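Accueil Forums Bois et finition Sans réponse Règles Connexion

Auréoles blanches sous vernis à l'eau sur un plateau clair

Tatiana Rusnák

Bonjour,

Je refais la finition d'un plateau de table en bois clair, acheté d'occasion sans aucune indication d'essence. Dimensions : 200 cm sur 80. L'ancien vernis a été retiré au racloir, puis ponçage au 80, 120, 150 et 180 à la ponceuse excentrique. Dépoussiérage à l'aspirateur, puis chiffon microfibre légèrement humide. J'ai laissé le plateau au repos une nuit à plat, sur quatre cales.

Produit appliqué : vernis polyuréthane à l'eau Ullora, satiné, monocomposant. Deux couches au rouleau mousse, espacées de trois heures, dans un garage à 19 °C. La fiche technique demande deux heures minimum entre les couches, sans préciser l'humidité relative. Le garage n'est pas chauffé en continu et je n'avais pas d'hygromètre au moment de l'application.

Le lendemain, voile laiteux sur un tiers de la surface, surtout vers le bout le plus proche de la porte. Il est net en lumière rasante, presque invisible de face. Trois jours plus tard il a diminué mais il est toujours là. Au toucher, la surface est lisse et dure. L'ongle ne marque pas.

Je me demande si je dois attendre encore, passer une troisième couche par-dessus, ou tout reprendre. J'hésite d'autant plus que le plateau n'est pas très épais et que j'ai déjà enlevé de la matière au racloir. Je précise que je n'ai pas touché au chant ni au dessous, qui portent encore l'ancienne finition.

Dernier point : quelqu'un m'a conseillé de chauffer au sèche-cheveux pour faire disparaître le voile. Est-ce sérieux avec un vernis à l'eau ?

Merci d'avance.

Prakholm

Il faut distinguer deux défauts qu'on appelle tous les deux « voile blanc ».

Le premier est une rétention d'eau dans le film. Les vernis acryliques ou polyuréthanes en dispersion sèchent en deux temps : évaporation de l'eau, puis coalescence des particules de résine. Si la deuxième couche est posée sur une première encore chargée en eau, ou si l'air est très humide, la surface se ferme et le reste de l'eau sort lentement. Le film est dur en surface et trouble en profondeur. Ce défaut diminue avec le temps, parfois sur deux à trois semaines.

Le second vient de l'agent matant. Un satiné contient des charges minérales qui se déposent au fond du pot. Un vernis mal remué donne un début de pot brillant et une fin de pot mate, voire blanchâtre quand la couche est épaisse. Ce défaut-là ne bouge plus une fois le film sec.

Chez vous, le voile a diminué en trois jours, ce qui oriente vers le premier cas. La localisation côté porte aussi : air plus froid, séchage plus lent à cet endroit. Trois heures entre couches dans un garage, c'est court, quelle que soit la fiche. Les délais des fabricants sont en général donnés à 20 ou 23 °C, pour 50 % d'humidité et avec une couche mince.

Marche à suivre : déplacez le plateau dans une pièce chauffée et ventilée, sans soleil direct. Attendez quinze jours. Pas de nappe, pas de film plastique, pas d'objet posé à plat. Contrôlez toujours sous la même lampe et au même angle, sinon vous comparerez des reflets. Sur une essence claire, le reflet d'une fenêtre délave le veinage exactement comme le ferait un voile léger.

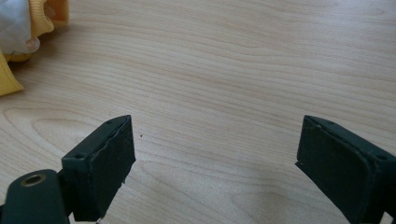

Plateau clair à veinage ondulé, avec un reflet au milieu et à droite.

Pour faire la différence, changez de place de part et d'autre de la table. Un reflet se déplace avec l'observateur, un voile reste au même endroit sur le bois. Vous pouvez repérer les contours de la zone avec de petits morceaux de ruban de masquage, à retirer aussitôt après le contrôle.

Si rien n'a changé après quinze jours, égrenez au 320 à la main dans le sens du fil, sur une zone de 10 cm, jusqu'à entamer la deuxième couche. Dépoussiérez et passez un chiffon humide. Si la zone mouillée paraît transparente et homogène, le trouble est dans la couche supérieure et un égrenage complet suivi d'une couche mince suffira. Si elle reste laiteuse, le trouble est dessous et il faut revenir au bois nu.

Le sèche-cheveux : non. La méthode est connue pour les marques de chaleur ou d'humidité sur vernis cellulosique et gomme-laque, qui se ramollissent à la chaleur et se referment. Sur une dispersion polyuréthane encore jeune, vous risquez des bulles et un changement de brillance localisé.

Pas de troisième couche tant que le voile est présent.

Henare

J'ai eu la même chose avec le même genre de vernis en octobre, sur une étagère. Je l'ai laissée dans le salon et c'est parti tout seul au bout de 19 jours. Je n'ai rien fait de spécial. Par contre remuez bien le pot, et pas en le secouant, ça fait des bulles.

Zidano

D'accord avec Prakholm sur le diagnostic, deux compléments.

1. Dissymétrie. Le dessous porte encore l'ancienne finition et le dessus a été mis à nu puis reverni. Les deux faces n'échangent plus l'humidité à la même vitesse. Sur un plateau mince, surveillez le tuilage : une règle de maçon posée en travers du fil, et un jeu de cales dessous. Au-delà de 2 mm de flèche sur la largeur, il faut traiter le dessous de la même manière que le dessus. Laissez les cales en place pendant toute l'attente pour que l'air circule.

2. Quantité déposée. Le rouleau mousse dépose souvent plus qu'on ne croit. Pesez le pot avant et après chaque couche. Sur mon dernier plateau, le pot pesait 946 g au départ et j'ai arrêté quand la consommation a atteint 80 g par mètre carré. Avec votre surface de 1,6 m², cela ferait 128 g par couche. Si vous en avez mis le double, il ne faut pas chercher plus loin.

Pour la reprise éventuelle, je compte 6 heures entre couches au minimum, plutôt une nuit, avec un hygromètre à côté. Au-dessus de 70 % d'humidité relative je ne vernis pas.

Tatiana Rusnák

Merci à tous les trois. Le plateau est maintenant à l'intérieur, sur cales. J'ai pesé le reste du pot : je suis nettement au-dessus des 128 g par couche. Le test du déplacement confirme qu'il y a bien un voile côté porte, mais une partie de ce que je prenais pour du voile vers le centre était un reflet. Flèche mesurée : moins de 1 mm. J'attends les quinze jours avant de poncer quoi que ce soit.

Contact | Mentions légales | © Bois et finition, les contributions restent la propriété de leurs auteurs | Haut de page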